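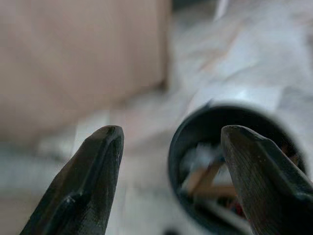

Slide 1. Wrist view over the black container, gripper open.

Good afternoon, everyone, and thank you for coming back so promptly after tea (I know the biscuits were good, I had several). I'm Fathima Bhuiyan, and I've been living with the Femoline gripper kit at our Skirkcombe workshop since February, so you're getting a user's view today and you're very welcome to disagree with it.

Leave the slide up while people settle. Point out the wear on the fingers, the fine scratches and the dust on the right one, and say that I like showing a kit with a bit of life in it.

Then the price. The starter kit is 257 pounds and comes with 2 fingers, the wrist camera and a mounting plate. Spare fingers are extra, and I do wish they weren't!

Talk about the camera next. It keeps the fingertips lovely and sharp, but look how soft everything behind them goes. You can tell there are tan, stick-like pieces in the container, and I wouldn't like to swear to much more than that. If your parts are small and jumbled, ask Femoline for a trial first.

Our own log has 162 picks in it so far. Pass the printed copies round now, and mention that Ocampo at Skarkmont has offered to lend out the older plate to anyone wanting to compare.

Pause for questions, have a sip of water, then on to cabling.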